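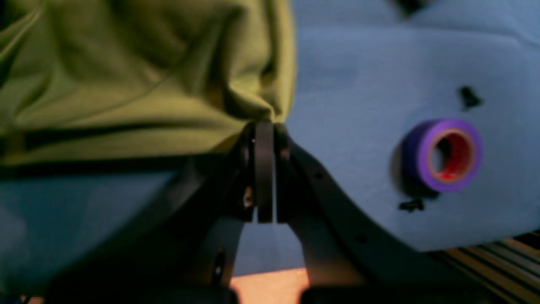 Course notes by Piret Adomaitis
Costume Basics for Kids' Plays and Parties, Session 4: Capes, Tunics and Other Quick Wins

Okay, so last session we got through measuring and I promised you we'd finally cut something. We will! But first, a few things came up in your homework sketches that I want to deal with, and then we'll go straight into capes.

Almost everyone drew a costume with too much going on. I did the same thing when I started (my first dragon had wings, a tail, a belly panel and a separate jaw, and the poor kid inside it couldn't sit down). Pick the one piece that tells people who the character is and spend your time there. A pirate is a hat and a sash. A wizard is a sleeve shape. If you squint at your sketch and can still tell what it is, you have enough.

Reading for this part is the Sturnano booklet, the chapter on silhouettes. Skip the part about hoops unless you're curious.

Picking your fabric

I get asked every year which fabric is "best" for kids' costumes and I never give a good answer, because it depends so much on what the kid will be doing in it. For a class play, where they stand, say four lines and walk off, you can use nearly anything. For a party with a bouncy castle you want something that washes and doesn't mind being stepped on.

Cotton broadcloth is my default for beginners. It stays where you put it, it presses nicely, and you can draw on the wrong side with plain chalk. Polyester satin looks wonderful under stage lights and is a pain to sew, so if you're set on it, use lots of clips and a fresh needle. Fleece doesn't fray, so you can leave edges raw, but it gets warm fast. Felt is great for badges, ears, crowns and scales, and bad for anything that has to bend at the elbow.

Whatever you buy, wash it first if it's washable, and press it before you lay out the pattern. I know, I know. I used to skip the pressing and then wonder why one side of my cape was longer than the other.

Check fire safety labels on anything shiny or fluffy, and keep all costumes away from candles. I'll say this again in July when we do the lantern parade outfits, and you'll all be tired of hearing it by then.

The half-circle cape

We're making this in class, so bring your fabric, a tape measure, a long piece of string and a pencil.

Measure from the base of the neck to wherever you want the cape to stop. Mid-calf is as long as I'd go for a child who is going to be on stairs. Write that number down and call it L. Then measure loosely around the neck and divide by 3.14. Call that one N. It's the radius of your neck curve on a half circle, and it always looks too small on paper. Leave it alone and trust it, you can trim a neckline bigger but you can't trim it smaller!

Lay the fabric flat in a single layer. Find the middle of one long edge and mark it. Tie your pencil to the string, hold the other end on the mark, and swing a curve at N. Let the string out to N plus L and swing the second curve. Cut on both lines and you have a cape.

For the neck I like a strip of bias tape with the ends left long, but please don't tie it in a hard knot at the throat. Use a bit of hook-and-loop tape that pulls open with a tug. All closures in this course have to come apart if somebody steps on the hem behind you, and I do check.

Hemming the curve is the fiddly bit. Sew a line of long stitches close to the edge, pull the thread gently so the edge cups inward, then fold and press. Khalil Moussa showed us a lovely trick with the iron when he visited last term, and I'll demo it again for those who missed it.

The one-rectangle tunic

This is the piece I'd learn if I only had one evening. Fold a long rectangle in half across the shoulders, cut a shallow scoop for the head, sew up the sides and stop a hand's width below the armpit. Belt it and it's a knight. Add a rope and it's a shepherd. Cut the bottom into points and it's an elf, or a jester if you use two colors.

Make the head opening smaller than you think and try it on before you finish the edge. Kids' heads are bigger than their necks by a surprising amount, so add a slit at the back.

Old clothes, new clothes

A few of you asked about period costumes for the Wustholm school play, which is set in 1889. You don't need real period patterns for this. A long gathered skirt, a plain blouse with a high collar and an apron will get a girl most of the way there, and for boys it's a vest, a cap and pants tucked into long socks. Look in your own closets first. The Stostier thrift table often has men's shirts, and one big shirt gives you a collar, cuffs and enough cotton for a small apron.

Homework for Session 5, due 29th April

Finish your cape, hem included. Sew one closure sample (any type that pulls open) on scrap fabric and pin a note to it saying how it went. If you're in the Nasrallah group, bring your tunic fabric too, cut or uncut, I don't mind.

Please also save your offcuts. We're doing masks and headbands next and even the skinny bits are useful. Room 320 as usual, and bring your own scissors with your name on them, mine are hiding from you all.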